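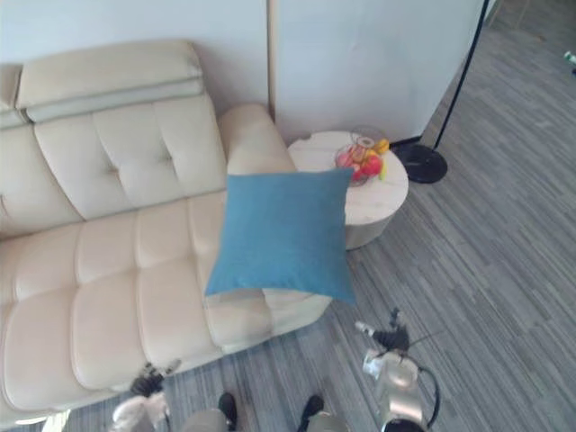

Slept badly again and was up before six. The tomatoes on the back step are nearly done. I picked what was red and left the rest for another week.

Walked to the Declercq bakery before work. They still only let two people in at a time, so I stood outside and read the notice about the bridge. The road to Gindus will be closed up to 15 days while they redo the joints. That means the long way round by Sostitlow to see Mother, 60 miles there and back, and I would like to go twice before the clocks change.

Maarten Van Loon phoned at lunch about the choir. We have not sung in a room together since March. He wants to start again outdoors, in the parking lot behind the library, with everyone spaced apart. I said I would come if it stays dry. He has picked the Fauré, which I think is too quiet for a parking lot, but I didn't say so. 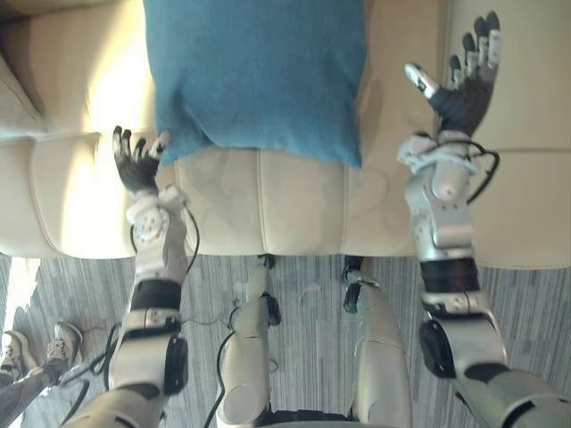

Fondale, Tuesday, September 8, 2020

Finished yesterday's page late, so this one is short. Paid the water bill. Got the alto part out of the box and sang it through at the kitchen table. The top notes are thin and I run out of breath in the long phrases - six months of not singing will do that. Did the scales again after supper with the window shut.

Wrote to Mother about the bridge and told her to expect me Saturday by the other road. She will want the plum jam, so I put 2 jars by the door.

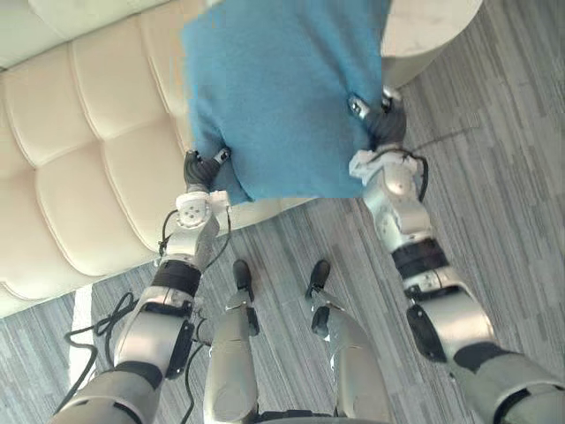

Blue cloth, cream sofa

Rain started at nine. Must ask Maarten what happens to rehearsal if it keeps up.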